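Drisstead Community Computer Refurbishment
Progress report to the Jarnico Fund, July 2026
Prepared by Meriem Ghoneim

Since the last report in February we have placed 60 desktop computers with households in Drisstead and Nastomdale. The grant year target is 100. Another 27 are repaired and waiting for a clean install. Most went to families with school-age children, and a smaller share to adults looking for work. 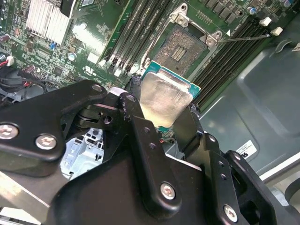
Parts have been our largest cost. We spent $1,689 on memory, drives and power supplies, all bought through Van den Broek. Processors have cost us nothing, as we take them from donated machines that are past saving. Each has to line up with an open socket on a green board like any other, and a match between chip and board is the first thing we check. Drives are the item we run short of — few donors leave them in.

Data wiping now follows the written procedure you asked for. Every drive gets a numbered tag at intake and the tag stays on until the wipe is signed off. Donors receive a one-page receipt.
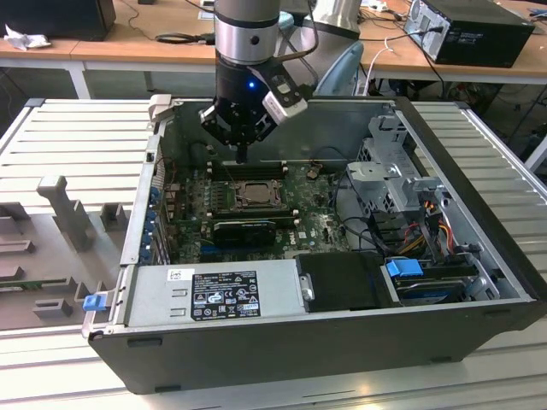

The receipts have helped with office donors in particular. Two firms that turned us down last year have now given equipment, and one has asked for a yearly pickup. We would like to offer that, but it depends on van access after the summer.
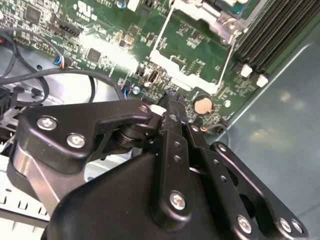

Eero Kallio wrote back on the draft of this report that the van should be settled before we promise anyone a yearly date, and that he would sooner see the money go to drives. We have left the pickup out of the budget for now.

Follow-up calls are behind schedule. We planned to reach every household a month after delivery and have managed a little over half. The usual complaint is slow home internet, then missing printer software.

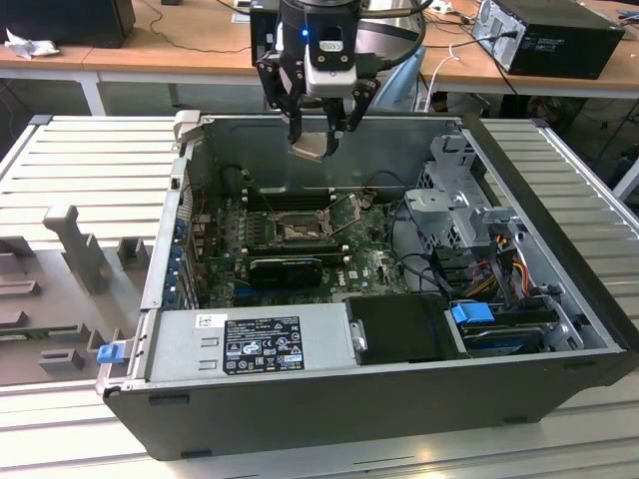 We have put a printed sheet on printers in the box with each computer and will make the remaining calls before the fall intake opens. The revised budget is attached, with the drive line increased and the training line unchanged.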